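Cell 2 at Orkmont: what changed for the bench staff

Group report, Work and Technology module
Coralie Pomare, Jocelyn Padilla, Yhon Carhuamaca
Submitted 25th September

1. Background

Orkmont refurbishes and tests computer modules for industrial customers. Parts arrive in trays, are checked by eye, placed in test fixtures, run through a test program and sorted. Until April all of the loading and unloading was done by hand on the benches. In April the company started using a robot arm with a two-finger gripper to load parts in Cell 2. The cell software is called Puso. The benches in Cell 1 are still loaded by hand.

Our question was what the change meant for the people who used to do the loading. We did not try to measure whether the cell pays for itself, and Orkmont did not give us cost figures.

2. Method

We visited the site and watched both cells during the day shift. We interviewed Shona Treloar, who leads the shift, and Katia Palumbo, a technician who worked on the benches before the cell was built and now looks after it. We were also given the fault log for Cell 2, which lists 3,417 loading attempts over the period we studied. Short talks with other bench staff were written up from notes and are not quoted by name.

The log records an attempt as failed if the arm stops and asks for help. It does not record parts that were loaded and later taken out again by a person. The number of failures is therefore likely to be too low, and we have not worked out a failure rate from it.

3. Division of work before and after

Before the change, one person did the whole job for a tray: unpack, inspect, load, start the test, unload, sort. Staff swapped trays when they wanted a change of part. A new starter sat beside an experienced worker and learned by loading.

In Cell 2 the job is split. A person unpacks and inspects, then sets the parts out for the arm. The arm picks up each part and takes it to the fixture. The technician is called when it stops. Sorting is still done by hand.

Most of the calls in the log fall under two headings, "grip lost" and "not seated". Palumbo told us the headings overlap. A part held slightly off square may reach the fixture and then refuse to seat, and the log will show only the second fault. She keeps her own notebook, where she writes down the angle of the part in the fingers and which fingertip pad was fitted. The notebook is not part of the official record, but it was more use to us than the log for understanding the stops.

4. Handling of the part

The bench staff described loading as a matter of feel. They said they could tell by the fingertips whether a part was going in straight and would back off before pushing. The arm is set up with a fixed approach and a limit on force, so a technician has to put this knowledge into settings. Palumbo said the first settings were supplied by Merrick, the firm that installed the cell, and that she has changed most of them.

The choice of fingertip matters as well. The two fingers do not have to match, and the pads wear. Changing a pad means checking the grip position again for each type of part.

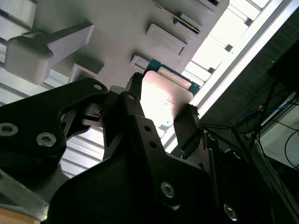

Figure 1. Gripper holding a flat, rectangular component by opposite sides, near the grey fixture panel. The two fingertips differ in width.

Reflective parts were raised by both interviewees. Bare metal faces catch the ceiling lights, and staff at the benches simply tilt the part to inspect it. In Cell 2 inspection now happens before the part is set out, so a mark missed at that stage is not looked for again until sorting.

5. Effects on staff

Treloar reported fewer complaints of sore wrists from people moved off loading. We could not check this, as we did not have access to health records.

The bench staff had two main concerns. The first was pace: the arm does not slow down at the end of a shift, and the person setting out parts feels they must keep up with it. The second was training. New starters in Cell 2 learn to unpack and inspect but do not learn to load, and they cannot stand in at Cell 1 when someone is away. Treloar has asked for each new starter to spend 10 shifts in Cell 1 first. This had not been agreed when we visited.

Palumbo's job has grown. She is paid at a higher grade than before, but she is the only person on days who can change the settings in Puso. When she is on leave, faults that need new settings wait for her or for a visit from Merrick.

6. Recommendations

Record the grip angle and the fitted pad in the fault log.
Train a second technician on each shift to change settings.
Rotate staff between the two cells so that hand loading is kept up.
Let the person setting out parts pause the arm without this being logged as a fault.

7. Limits of the study

We saw the day shift only. Both named interviewees have a part in running the cell and may see it more kindly than others do. A visit to Cerkutora, which uses a similar cell, was planned for comparison but could not be arranged before the deadline.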